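Stosorer: movie listings from Sturport and Setow

Last updated: April

Hi, and thanks for stopping by! Stosorer is a table of old movie listings I've been typing up from the newspapers of two small towns, Sturport and Setow. It has 1000 rows at the moment. Each row is one listing, meaning one title at one theater as it was printed in one issue of the paper. The earliest one is from 1916 and is a comedy short shown between a piano recital and a talk on poultry, so you can see why I got hooked.

I started because I wanted to know what my grandmother could have seen on a Saturday night when she was sixteen. I figured I'd spend a weekend on it. That was quite a few weekends ago, and the folder has turned into something other people ask me for, so it now gets a proper README.

What's in the folder

listings.csv is the main table. theaters.csv has the names and street corners of the theaters, with the years I'm sure they were open. notes.txt is my running diary of smudges, misprints and arguments with myself. You don't need it to use the data, but if a row looks crazy, search for its id in there first and you'll probably find me grumbling about it.

The columns

There are eight columns in listings.csv:

id: a plain number, never reused, even when I delete a row
town: Sturport or Setow
theater: short name, matches theaters.csv
title_printed: the title exactly as the paper had it, typos and all
title_fixed: what I think the movie was really called
year_printed: year of the newspaper, NOT the year of the movie
price: the adult evening price if it was given, otherwise blank
extra: anything else in the ad that seemed worth keeping

Please, please look at the year one twice. Small towns got movies late, and they got the popular ones again and again. If you sort by year_printed and treat it as a release year you'll get some very odd charts. (I did this myself and was very excited for an evening.)

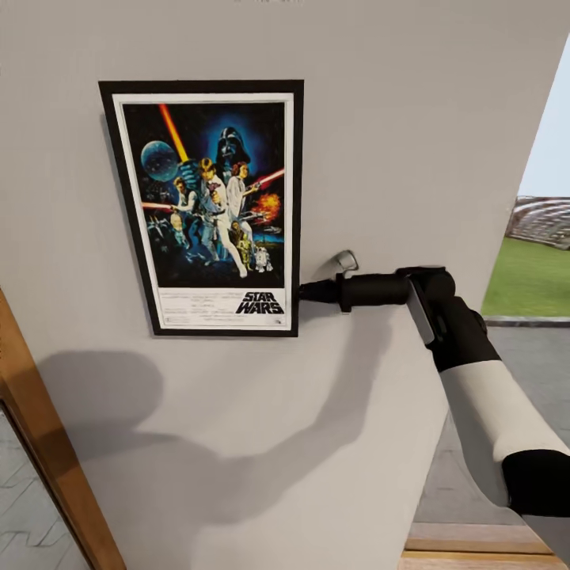

Titles were the hardest part by a mile. The person setting the type in Setow liked to shorten everything, so a long title might lose its "The," its last word and a couple of vowels, depending on how much room the feed store ad left. I kept the short version in title_printed and did my best in title_fixed. When I couldn't decide between two movies I left title_fixed blank. There are more blanks in the silent years than later on, partly because so many of the shorts had nearly the same name.

Sequels and reissues are a headache too. A paper will say "BACK AGAIN" or "BY DEMAND" over a title and you can't tell if it's a return of the first movie or the arrival of the second one. I've put the wording in the extra column so you can make up your own mind.

Where it comes from

Most of the Sturport rows come from bound newspapers I read in person with a magnifier and a pencil. Setow is mostly microfilm, which is murder on the eyes, and 396 of the rows come from one long stretch of the Malabanan scrapbooks. Those are eleven fat albums of clippings that somebody pasted down with great care and no dates. I matched the clippings to the papers wherever a paper survived. Where it didn't, I worked from the other side of the clipping, if I could lift a corner. A hat sale or a ball score can get you surprisingly close to a year!

If you only want rows where I saw the actual newspaper page, filter out everything where extra starts with MAL. I'd do that for any work on prices, as the scrapbook keeper tended to trim right through the price line.
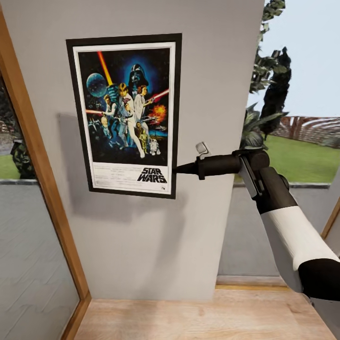
One comment on the last version was that the price column ought to be split in two, because the Sturport theaters charged more for the balcony and the Setow ones charged less, and lumping them together made Setow look like a bargain town when it may simply have been counting different seats. Fair point! I went back through my pencil notes and the balcony price is there more often than I expected. I haven't split the column yet. For now the balcony price, if I have it, is in extra with the word BALC in front of it.

Things that are missing

Lots. The Sturport paper skipped its theater column for whole summers. Setow has a gap where a reel of film is simply blank. Neither paper carried much about church hall or school showings, so if your question is "what did people in these towns watch," this table will only give you the part that someone paid to advertise. Kids' matinees are badly covered too, which bugs me, as they were usually the best ads.

I also haven't tried to record cartoons or newsreels unless they got their own line.

The theaters

theaters.csv is short and I'm fairly happy with it. I put in street corners instead of house numbers because Sturport renumbered its main street at least once and the old numbers send you to the wrong block. Opening years come from the ads. Closing years are shakier: a theater that stopped advertising may have been open for ages with a hand-lettered sign and a loyal crowd.
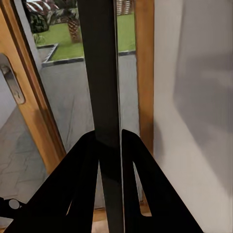

Glass door in a wooden frame.

I'd love to add a column for which way the entrance faced, if I can ever work it out from the ads. "Enter from the side street" turns up a lot in the Setow ones and I'd like to know which side street they meant.

Using it

Go ahead and use it for whatever you like, school projects included. A mention of Stosorer somewhere would be nice. If you fix a title, send me the id and what you think it should be, plus how you know. I add corrections in batches, usually when it's raining.

Please don't open listings.csv in a spreadsheet and save over it without checking the price column first. Mine turned a bunch of ten-cent and fifteen-cent entries into dates, and I had to redo the lot from paper.

Still to do

- finish the two Setow reels I skipped
- split the price column (see the comment about balconies)
- go back over title_fixed for the silent years
- type up the back page of album four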